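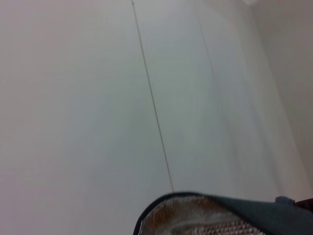

Kalevi Hakala took the early bus to Bramum with his father's coat over his arm. He was 44 and had not been back since the ferry stopped running.

The lawyer's office was above the bakery. She gave him two keys and a form to sign. The house on Pamton Road was his now, she said, along with 2,539 dollars in a savings account and a rowboat nobody had found yet.

"Where did he keep it?" Kalevi asked.

"He told the Kinnunens it was safe. That's all they know."

He walked out to the house. The kitchen smelled of coffee and old newspapers. In the drawer by the stove he found a stack of receipts held with a rubber band, most of them for paint and nails. One was from a boatyard in Stellmont, for winter storage, paid in February. It came to 560 dollars.

He called the number on it. A man answered on the ninth ring.

"Hakala," the man said. "Green boat. He said a son would come."

"When did he say that?"

"Every year. He'd pay and he'd say, hold it for my son, he might want it this summer."

Kalevi looked out at the yard. The grass had grown up past the bottom step and the clothesline had come off its hook at one end.

"Does it float?" he asked.

"It did when he brought it in. I'd want to put it in the water and leave it a night before I sat in it."

They agreed on the next morning. Kalevi wrote the address on the back of the receipt. Then he hung the coat on the peg behind the door – there was one peg free, between a raincoat and a bag of onions – and went out to see about the clothesline.

It took him most of an hour. The hook had rusted through and he had to look in the shed for another. When the line was up he went back in, opened the kitchen window, and put some water on for coffee.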